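Beverage service notes, Caltmont floor

The tall tan cups are now the standard cup for table service at Caltmont. They replace the mixed stock from Sheehan, and the first case of 3,400 is in the supply room. Cups go out upright on the black rimmed tray. 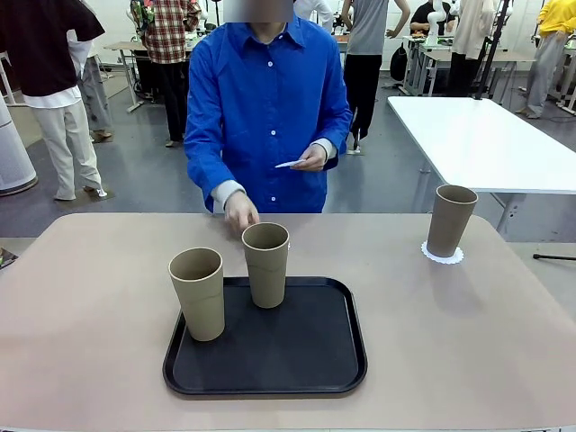 Setting a table

Place each served cup on a round paper doily. The scalloped edge should show around the base. Cups not yet served stay on the tray, spaced so that the rims do not touch. Two per tray is the working load for now; Evura lists more, but the raised rim makes a full tray awkward to unload.
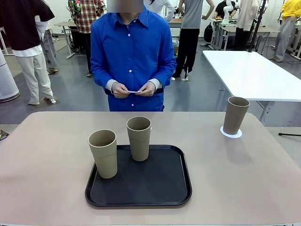 Two cups on the tray, one on its doily.

Fill level is 30 mm below the rim. The cup tapers toward the base, so a high fill makes it top-heavy. Grip low on the side and keep fingers off the lip.

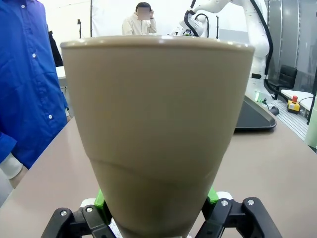 Page last changed: August, N. Mutiso

Doilies come in sleeves of 40 and stick together in humid weather. Separate them before service. A doubled doily slides on the beige tabletops. Replace any that are torn or stained. Joketdale has reported some 9 sleeves with trimming faults; return these to supply.
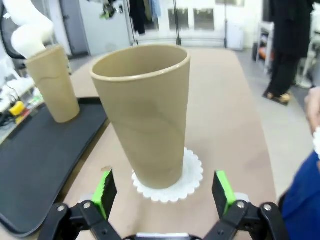
Clearing

Lift the cup first, then the doily. Wipe the tray, including the inside corners, and stack it face down. Send corrections to Nafula Mutiso.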